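# Is Vaner's franchise target worth taking seriously before I sign?

**Shazia Lodhi**, October 21, 2025

I've been offered a Vaner coffee franchise in a town of no great size. The firm says it will open 19 shops in the region over the next 12 months and wants me in "the first wave". The brochure is full of words like momentum. I rang the sales line and asked how many of those shops had a signed lease, and was told the figure was "commercially sensitive".

I'm not against the idea. I ran a sandwich counter for 11 years and I know what a bad February looks like. But the fee goes up at the end of the month, or so they say, and I've heard that line from people selling windows.

Has anyone here dealt with them, or with another chain making the same sort of promise? Should the opening target matter to me at all?

---

**peseck_lane**

The target is there for the press and for whoever is lending them money. It costs nothing to announce. In July they put out a notice about a "regional launch" and I went through it line by line. There was no list of sites and no mention of who pays if a landlord pulls out.

What you want is the disclosure pack. Ask how many franchisees have left, and ask for their phone numbers as well as the ones for the happy owners. Ask whether you get a protected area, drawn on a map, in the contract. If they do open all those shops and you have no protected area, one of them could be at the end of your road – and then the growth you were promised is coming out of your till.

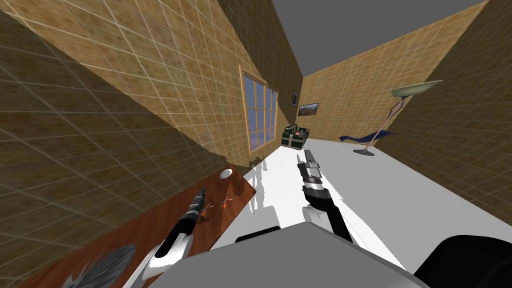
Ask too who you must buy from. With Sidida, where my brother-in-law had a shop, the beans and cups came from the parent firm at whatever price it liked, and that was where the money went. His royalty looked low on paper. The supply bill was the real royalty.

As for the fee going up, write back and say you need a month. If they want you they'll hold it.

---

**Tollgate**

I think Onishi are better, their coffee is nicer and the app works. Not sure if they do franchises though.

---

**M. at the corner shop**

I'd agree with most of what peseck_lane says, but I wouldn't write the target off completely. It tells you how thinly the support team will be spread. One area manager looking after 19 new shops is a phone that rings out. Find out how many area managers they employ now, by name if you can.

Also check the personal guarantee. Mine was on page 12 of the lease papers and the sales chap had never mentioned it. A solicitor who does franchise work will read the lot for a fixed price. Don't use the one they recommend.

---

**Shazia Lodhi**

Thanks, both. I've asked for the map and the leavers' numbers. The reply says the map is "being finalised", so I've told them my cheque is too.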